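Rules for Robots (and for the People Who Boss Them Around)

A page for readers aged eight and up from the Stasadville Workshop

Robots do not get bored, do not get hungry, and do not know when they are being silly. Tell a robot arm to put a teacup in the air two inches to the left of the table and it will do it, every time, with great care. You will need a broom.

That's why robots come with rules. Some of the rules are for the robot, but most of them are for us.

Rule one: go slow near people

A big robot in a factory can swing its arm faster than you can say "duck." So it usually works behind a fence, and if somebody opens the gate, it has to stop. Smaller robots that share a room with people have to move gently and quit pushing when they bump into something. You have probably been told the same thing about the school hallway.

Rule two: always have a way to stop

Most robot arms have a big red button nearby. It is the most important button in the room and also the one everybody wants to press. Our workshop arm is called Ika, and before we switch Ika on, we test the button. If it doesn't work, Ika stays off and we all go have a snack.

Rule three: squeeze like you mean it, but not too much

A gripper is a robot's hand. Lots of grippers have just two fingers, which open and close like a crab's claw. Squeeze too softly and the thing falls. Squeeze too hard and you have made a pancake.

People can help work out what a good squeeze is by holding a gripper and doing the job themselves. The trick is to pick real jobs in real places. A bare table with one wooden block on it is easy. A shelf full of somebody's favorite stuff is much harder, and much more like your bedroom. 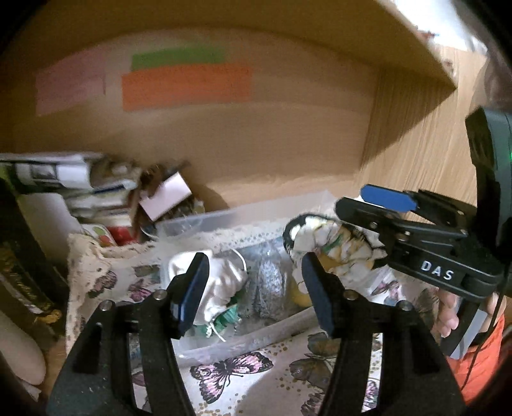
Small, crinkly and slippery things are the worst. A shiny pouch can fold up when you pinch it. A round thing likes to roll. Good practice is to come in slowly, get a finger on each side, and lift a tiny bit before you lift a lot. If it slips, it only has a tiny bit to fall.

Rule four: ask first

Shelves belong to people. So do the things on them. Before anybody practices on your shelf, they should ask you, and you are allowed to say no. You are also allowed to say "yes, but not the snow globe."

If a camera is being used, the asking has to cover that too. Cameras are nosy. They will happily record your homework, your socks, and the note you wrote about your brother.

Rule five: write down the mistakes

When the team at Bratwood Robotics tried out their Hoàng gripper, they made 3000 practice grabs. Of those, 1871 went well on the first try and 970 needed a second go. The rest ended up on the floor, and every one of those was written down as well. A list with only the good grabs on it makes a robot look terrific right up to the moment it meets your teacup.

Try it at home

Borrow a pair of kitchen tongs (ask first, see rule four). Pick up a sock, a grape and a marble. Write down every drop, including the embarrassing ones. If you squash the grape, see rule three, then wipe the table.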